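Landance Cell Planning Guide
Section 5: Sizing and Budgeting a Tray-Handling Station

5.1 Before you request a quote

Complete this section before you send the order form to Jisommont. Quotes are held from the date the form is received, and a change to the furniture or the part list reopens the quote.

1. List every part the robot will handle. Enter length, width, weight and surface finish on Worksheet 2.
2. Mark each part as tray, block, disc or other. Parts marked "other" need a grip review, billed as a separate line.
3. Measure the clear floor in front of the table. Include the space taken up by bins and crates.
4. Record the floor covering. Carpet tile is accepted if it is glued down and level.
5. Enter the height of the work surface. Do not use the catalog height; measure to the top face.

Note: Trays with one open end must be entered with their direction on the table. The reach estimate is made to the near edge of the tray, and a tray turned away from the robot can add to the cycle time.

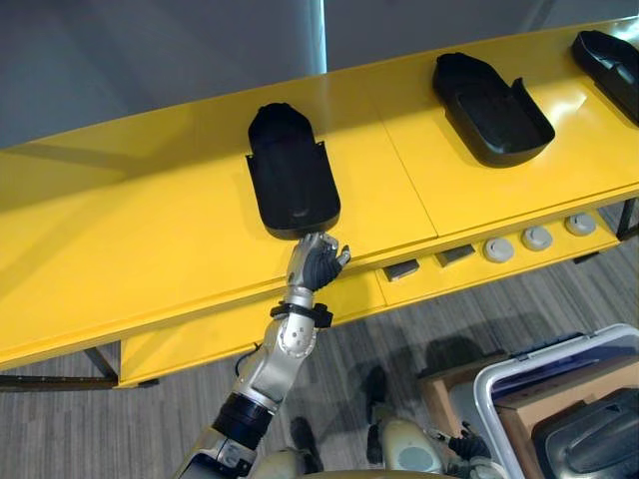 One reader of the draft wrote in to object that the worksheet prices the arm and the hand as one item, when the hand is the piece most sites will replace first, and asked for a separate budget line. The line has been added as item 9 on Worksheet 2. Enter one spare hand per robot unless your service plan already covers it.

5.2 Furniture and storage

Furniture is not part of the base price. Existing tables and shelving may be used if they pass the checks below.

1. Push down on each corner of the top surface. The frame must not rock.
2. Run a straightedge over every panel seam. Report any step you can feel.
3. Check for glare with the room lights on. Glossy surfaces are allowed, but allow one extra setup day for vision tuning.
4. Decide which shelf levels the robot will use. Each level below the top surface is priced as an added work zone.
5. Place floor bins where they will stand in use and mark their corners with tape.

CAUTION: Keep legs and frame feet out of the robot's path. Damage from contact with furniture is not covered by the Molefe service plan.
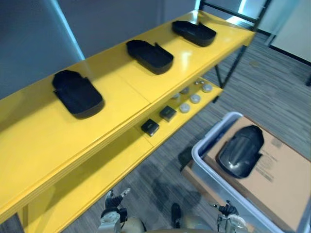
Figure 5-2. Trays on the top shelf, small items on the level below, open bin on the floor.

5.3 Budget entries

Copy these entries to the order form:

Base robot and controller: from quote
Spare hand (item 9): from quote
Fledier mounting kit, part 371: one per table
Added work zones: one entry per shelf level
Setup and vision tuning: days on site
Operator training: two people minimum

Note: Freight is quoted separately for sites without a loading dock. State the width of the narrowest door on the delivery route.

Orders for delivery in July must include a signed floor plan. Send the plan with Worksheet 2 and keep a copy at the site.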